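Zatell、手持ちグリッパーの2台組キット「Gillo」の受注を開始

1月20日、Zatellは手持ち式グリッパーのキット「Gillo」の受注を始めた。人が両手に1台ずつ持って作業し、その動きを記録してロボットアームの学習に使うためのもので、研究室や中小の工場を主な対象とする。これまでは同社の共同開発先であるPhetsriに限って供給していた。

キットには左右のグリッパー本体、接続ケーブル、交換用の指パッド、記録用ソフトウェア「Clileck」が含まれる。指パッドは3Dプリント部品で、形状データも購入者に公開される。摩耗した場合は自分で出力して付け替えるか、同社から9組入りの補修セットを取り寄せる。リンク部のねじ穴には真鍮のインサートを使い、付け外しを繰り返しても樹脂のねじ山が傷みにくいようにしたという。

初回の出荷は200セット。注文から発送までは30日を見込む。価格は税別2,281ドルで、国内向けの円建て価格は注文時の為替で決まる。ソフトウェアの更新は購入後1年間無償となる。

同社が想定する用途は、電源プラグの抜き差し、ケーブルの取り回し、小型機器の箱詰めなど、机の上で両手を使う作業である。片手で機器を押さえ、もう一方の手でプラグをつまむような動きは、アームを遠隔操作して記録すると時間がかかる。Gilloでは作業者が普段の手順に近い形で動けるため、同じ時間でより多くの記録が取れると同社は説明している。 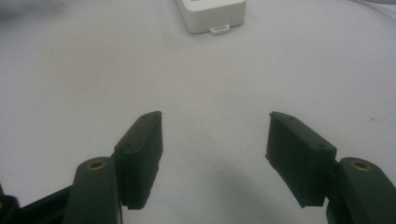
電源タップとケーブルを置いた作業台での使用(下)
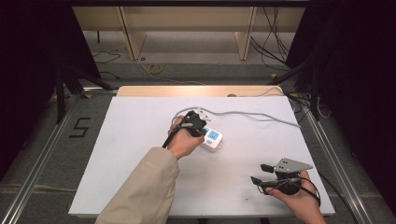
一方で、導入前に確認しておきたい点もある。本体は有線式で、ケーブルの長さが作業範囲を左右する。延長ケーブルは別売となる。また、記録したデータを再生できるアームの機種は限られており、対応表は同社のサイトに掲載されている。表にない機種については、購入前の問い合わせを受け付ける。

貸し出し用のキットも用意するが、申し込みは法人と教育機関に限る。無線版の発売は未定。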